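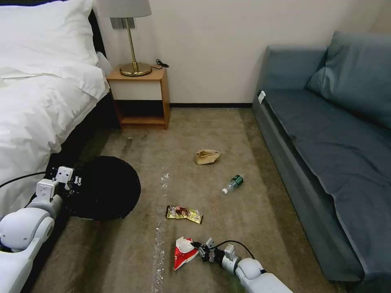

Will I still have my hours? A room attendant at Todton put that question on the first morning, before we had finished unrolling the floor plan, and asked for the answer in writing.

We now give that answer in writing at every site. It forms page 2 of the service agreement, ahead of the price schedule, and it states that contracted hours in the housekeeping department are not reduced for the term of the agreement.

About Rusine

Rusine supplies and maintains two-armed robots for guest room work. Our customers are hotels, student residences and serviced apartments. We have 50 employees, split between an engineering office and a field team. The field team works the same shifts as the housekeeping departments it supports, including weekends.

The current system is called Proto. The name was meant for the first test unit and was never changed.

What the system does

Proto is assigned to the first stage of a checkout clean: picking up litter from the floor and bagging it. Bed making, bathrooms, dusting, vacuuming and inspection remain with the attendants. So does any item that might belong to a guest. The unit is set up to leave such items where they are and mark the room on the supervisor's list.

Wrappers and thin film are the hardest class of object for us. They fold when gripped, they reflect light, and small pieces lie flat in the carpet pile. Bottles and paper bags are easier. Scraps below a set size are left for the vacuum.

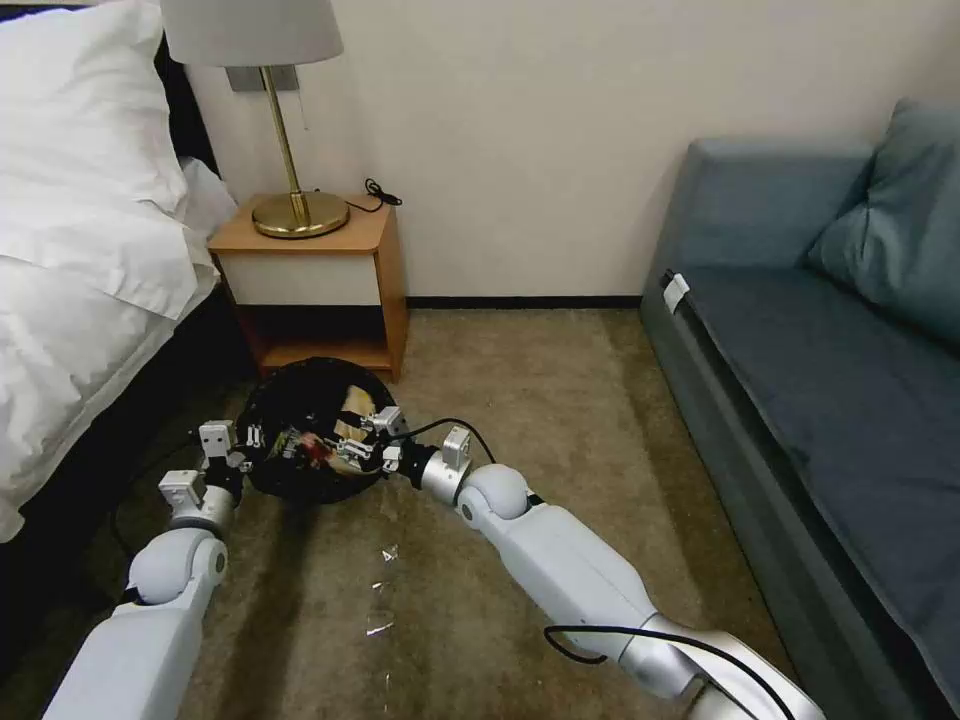 The litter stage was chosen after a study of task times and strain reports at Todton, a property with 223 rooms. Attendants there ranked bending to floor level as the most tiring part of the shift after changing duvets. It was also the part they were most willing to hand over.

What changes for staff

The order of work changes first. An attendant no longer enters a checkout room with a trash bag and a linen cart together. The bag stage is done ahead of her, and she starts with the bed. Supervisors release rooms in 2 groups instead of one, and the morning list has to be ready earlier. Several supervisors disliked this, and the list format was revised in August at their request.

Some duties are added. Each shift needs a trained operator, who loads bags, clears stops and signs the room log. Operators are recruited from the existing department and paid at a higher grade. Training takes two days on site. Any attendant can stop a unit at any time without giving a reason, and stops are not recorded by name.

Some things are lost. Attendants working in pairs used to talk during the first pass of a room, and the new order separates them for part of the morning. At Górecki, our second site, the department asked for pairs to be kept on the bed stage. This is now our default setup.

Service and data

Each unit is inspected after every 100 hours of operation. Gripper fingers are treated as wear parts and replaced by the field team. Camera data is used for operating and improving the system and is not available to site management for assessing staff.

Site visits for housekeeping managers and staff representatives can be arranged through the contact form. Please state the number of rooms, the floor covering and the shift pattern.

Page last revised September 2023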